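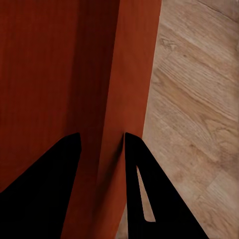

Sim notes, March, gripper and cabinet

Carried on with the wrist view in the simulator before cutting anything for the real cabinet at Vunach. The model is the same red-brown box as last month, with the pale wood-grain floor under it. Ostap Lysenko fixed the finger mesh overnight, so both tips now come up level in the view.

What I changed
Moved the wrist camera back 12 mm and tipped it down 2 degrees. Before that the fingers filled too much of the view and I couldn't judge where the tips were against the corner.
Set the opening wider at the start of each run.
Left the slot in the right finger as drawn. The left one is still solid. Ostap wants the slot on both and I would like to finish this set first.

Runs
Did 13 starts from different wrist poses, 200 steps each, saving the wrist view as we went. The red front and its corner are easy to pick out against the floor. Where two red faces meet it is harder. In some poses the change of tone is so slight that the edge finder skips it and goes straight to the join between red and pale wood. That join is good and straight, so for now I line up on it and work out the rest from the box dimensions.

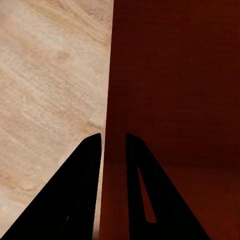 Wrist view, fingers open, tips towards the join between the pale wood and the red.

The dark red is too flat from this side. Tamihana used a coarser grain on the drawer model and had less trouble, so I'll borrow that texture and try again. Lighting stays as it is until then, otherwise I won't know which change did what.

Small things
There is a tiny white speck low on the left finger. Could be a gap in the mesh. Ostap to check.
The Pluvon export still turns the box round when it loads. Turn it back by hand and save under a new name.
Fingers don't throw any hard shadow on the wood. Fine for edge finding, but don't trust it for judging height.

To do
Same 13 starts with the new texture.
Print a pair of fingers at full size and try them in the Brilmont wrist mount. Bolt holes need measuring again, my drawing and the mount disagree by 2 mm.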